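Workshop notebook, February, start of the afternoon (kettle on, radiator finally doing something)

Right, the desk-tidying thing. I said I'd write up how we're getting on with the small-items part before I forget which bits worked, so this is me doing that with a cup of tea and a very messy bench to my left.

Quick recap for Mehrangiz, who missed the last go. We're trying to work out a layout for the shared writing desk that people will keep to without being nagged. The old one had everything in a row along the front and it lasted maybe a morning. Pens everywhere, lids with no jars, jars with no lids, and my good scissors living in the Feltura offcuts bag for reasons I will never get to the bottom of!

Materials first. The Drimix came through fine in the end and I used 4 scoops of it for the little plaster weights (the ones that go in the bottom of the holders so they don't tip when you grab a fistful of pencils). First batch went crumbly. I'd let it sit while I was on the phone to Mokari about the delivery, so that one's on me. Second batch was much better, smooth on top, came out of the mold with one tap. One holder with the weight in it comes to 388 grams on the kitchen scale, which feels right in the hand. Without it we were at 159 and you could knock it over with a sleeve.

The felt feet I'm less happy with. The Feltura sheet is lovely stuff, but the sticky backing picks up dust the second you peel it, and two of the feet slid off by lunchtime. Might go back to plain glue. Mehrangiz, you said Arabzadeh had a roll of the thicker kind? Can you ask them before I order another sheet, please, and see if they'll sell us a short length? I don't want a whole roll again, we're still using up the gray.

OK, layout. I sketched three versions and only one of them was any good, so I'm not copying out the others. The main idea is that tall things go at the back and anything flat comes forward, where you can see it and reach over it. I had it the other way around for weeks and kept catching my cuff on the pens. Also I've stopped trying to give every single thing its own labeled spot. People just don't read the labels (I don't read the labels, and I wrote them). Big loose zones seem to do the job.
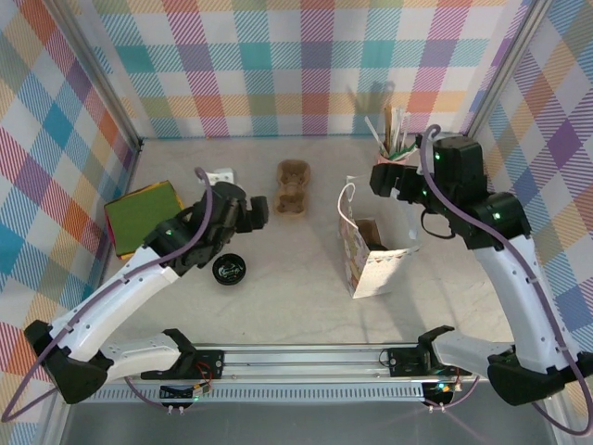

Fabric is the other half of this and I keep changing my mind about it. I'd been leaning toward something plain, because I thought a pattern would make a desk look cluttered before you'd put a thing on it, and then I spent a while with the pastel plaid and came right around. Teal and pink and yellow and all the rest going up the walls on three sides, and the pale surface underneath stays calm, so the small stuff still reads. The black jar lid shows up beautifully against that beige, and the bright green top on the square box is even better, you'd find it half asleep. The pencil cup is toward the back right corner too, so tall-at-the-back gets a vote. What I'd watch out for is white things. There's a little white something over on the left that I nearly missed, and on a pale top I think anything white wants to sit on a colored mat or go in a tray.

So, plaid for the surround, plain for the top. I measured the roll end we've got and there's 273 centimeters of usable length once you trim off the faded bit. Should do the back and both sides if I don't mess up the corners. I'd like the stripes to line up where the walls meet, but I'm not going to cry over it.

Things still to do, in no order: re-glue the feet, cast two more weights, find the other half of the pinking shears (how do you lose half?), and wash out the Drimix bucket before it sets solid like last time. Mokari want their crate back as well, it's under the stairs with the broken lamp on top of it.

Oh, and the tray with the cork bottom has warped. I've put it under the dictionaries and I'll look at it tomorrow.

2 comments · 4 shares

Contact the workshop | Copyright Mehrangiz Ranjbar and workshop members | Back to top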